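4.3 Grip loss on padded clothing

The folding results in Section 4.2 look better than they should. Of the 200 trials in the Durbridge set, 189 were logged as complete, and that number has been repeated to us several times as proof that padded jackets are a solved case. We don't think the log supports it. A trial was marked complete when the arm reached its last pose with the fingers closed. The log did not ask whether there was still cloth between them.

Horacio Lagos reviewed the recordings again in September and found that the fault nearly always begins at the same step. The fingers close on a thick fold, the motor current rises, and the controller takes the rise to mean a firm hold. With a thin shirt that is a fair guess. With a filled jacket, the padding pushes back well before the two layers of shell are held. The human demonstrations used for training (Figure 6) contain many grasps of this type, and the policy copies where the fingers go without copying how hard they press. 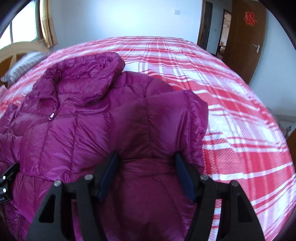

Why does the controller report a firm hold when the grip is weak? It reads only motor current, and the filling in a padded jacket raises the current before the shell fabric is held between the pads.

Figure 6. Grasps on a quilted jacket during hand-held demonstration, first view above. The jacket lies on a bed with a red and white plaid sheet.

The Tapia controller waits 700 ms after the current threshold is crossed and then lifts. We were told that this delay gives the filling time to settle. It may do so in some garments, but we could find no test of the claim, and the value seems to have been carried over from earlier work on towels. Raising the threshold is the obvious repair. We tried it, and the slips moved from the start of the lift to the middle of the fold, where they are harder to notice and leave the sleeve in a worse place.

The Parkavness group suggests that the fault comes from the demonstrations, and that people pinch padded cloth too near the edge of a fold. We are not convinced. A fold drawn up into a ridge between the fingers, as in the second view, is a reasonable way to take hold of a jacket, and we would not ask a demonstrator to avoid it. A person also feels a slip through the handle and corrects for it. That correction reaches the policy only as a small change in finger position, if it reaches it at all. 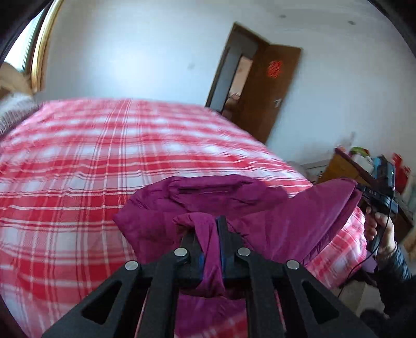 What should be checked before the lift begins? The change in finger gap over a short test pull, together with the motor current, because current by itself cannot tell squeezed filling from held cloth.

Figure 6, continued. Second view, with the fabric pinched on the same plaid sheet.

We added a test pull of 10 mm to the Zosier build. It caught some of the false holds, and it also rejected good ones, mostly where the pads sat across a seam. We have not run it long enough to give a rate, and we would distrust one taken from the present log anyway. Until the end condition is changed to include a check for cloth, the completion figures for padded clothing should be read as counts of finished arm motions.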